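Home Sections Authors Search
Print this page | E-mail this page

4. What got put down, and where

I promised in Section 2 that I'd get to the workroom itself, so let's do that now. The Lostness diary ran through November in the shared room at Trerkari, and by the end we had 607 entries. (I'd hoped for maybe half of that!) An entry is just one person writing one line about one thing they'd gone looking for: what it was, where they looked first, and where it turned up, if it turned up. Of those, 232 were about something that had been set down in the middle of a job, and that's the group I can't stop thinking about, so it gets this whole section to itself.

Kiều Vũ and I coded the mid-job entries separately and then sat down with both sheets and a lot of coffee. We agreed on most of them. Where we didn't, it was nearly always about what counts as a surface. Is a ledge a surface? Is the top of a pile? I said yes to both and Kiều said yes to the ledge only, and we ended up going with Kiều's version, which is why the "pile" column in Table 3 is its own thing.

The cutting mat was the star of the diary. A green mat with a faint grid on it (the one at the lower left of Figure 4 is green too) seems to tell people that work happens in that spot, so that's where they put things down, even things that have nothing to do with cutting.

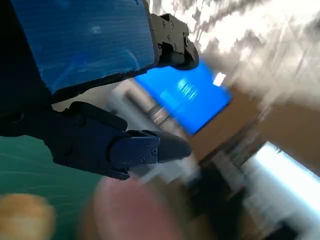 And once something was down on the mat, people found it again fast, even when they'd forgotten putting it there. We logged 220 mid-job entries with a usable first guess, and the mat was the first guess more often than any other spot in the room. I'd expected drawers to win. Drawers did terribly. People wrote things like "knew it was in a drawer, no idea which," and one person wrote only "drawers" with a line under it.

Big flat things are a separate story. A panel or a sheet of board doesn't really get lost, it gets leaned. The diary has a whole run of entries where the missing thing was large and brightly colored and had been standing up against something the entire time, edge out, looking like part of the furniture. Đoàn (2023-12-17, in a comment on our draft) calls this "going thin," and I like the phrase so much that I've used it in the coding sheet. Small round things do the opposite. They roll, they get nudged along, and they end up under whatever is in front of them.

Then there's the room beyond the tables, which I'd mostly ignored when I planned the study. That was a mistake. Tall pieces with a flat top turned up over and over, and so did the railing. Figure 5 gives you both of them, the white railing near the window and the tall white cabinet-like piece with dark glass in its front, and you can see how much white there is for a white thing to vanish against.

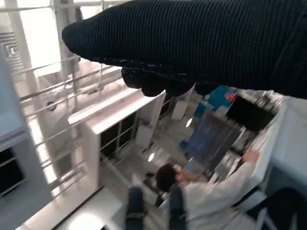
Who decides that something is lost?

The person looking for it does. We didn't set a minimum time or ask for proof. If someone felt the need to write a line in the diary, the thing was lost as far as we were concerned, even if it came back a minute later.

I know that makes our numbers hard to compare with the Gikix diary, where an item had to be missing overnight to count. They ended up with over 700 entries on their rule and I still don't quite know how, unless their room is a lot bigger than ours. I've asked for their floor plan. For now I'd read the two sets side by side and leave the totals alone.

One more thing before the tables. We didn't tidy the room or label anything during the diary, and a couple of people did complain. The labels went up afterward, and they're covered in Section 5.

Previous section | Next section
Print | E-mail

Related items
Going thin: large objects in shared rooms
The Lostness diary: blank sheets and coding notes
Where people look first
Gikix and the overnight rule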